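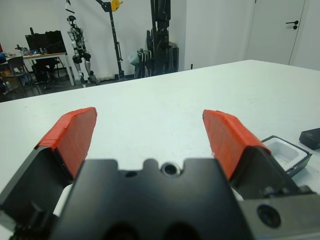 **Nisirdale, 3rd October.** Packing trials for the small two-part case have moved upstairs at Sartori, into the room with the long white table. Smaller room, better light, a proper desk at the back for whoever is keeping notes.

The job is simple to describe. A shallow tray, dark rim, white inside. A lid. Put one on the other, square, without scuffing the shiny side. Then again, and again. Sartori wants 37 clean closings in a row before it signs off the case for the Tundton order.

Best run so far is 11, according to Ifigeneia Deligiannis, who looks after packaging there. "The tray is no trouble, it just sits," she said. "The lid is where you lose it. Shiny side up, every mark shows."

Fingerprints, mostly. Also a tendency for the rim to catch at one corner, which then needs a nudge and spoils the count. The earlier lid was duller and hid a good deal more, but buyers at Tundton asked for the brighter finish and they are getting it.

Fares Nseir, who wrote the packing sheet, has already cut it down once. The old version ran to two pages and had people turning the tray end over end for no purpose anybody could remember. New one fits on a card. Starting layout, as of this week:

- Table clear in the middle, tray set down open, white side up, long side runing across.
- Lid flat on the table off to the left, silvery face up, a bit of space between it and the tray.

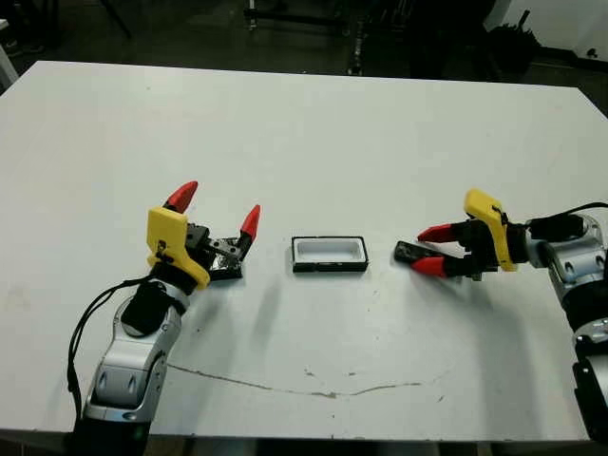 - Close, check the rim all the way round, set aside. Any mark on the lid and it goes in the reject pile, no polishing.

Trials run until the end of the month. First shipment would be up to 30 cases, by road to Greven, with the rest to follow if the lids hold up. Nseir would not be drawn on a date for teh second load.

Comments on the new card go to Deligiannis, in writing please. Spare copies on the desk.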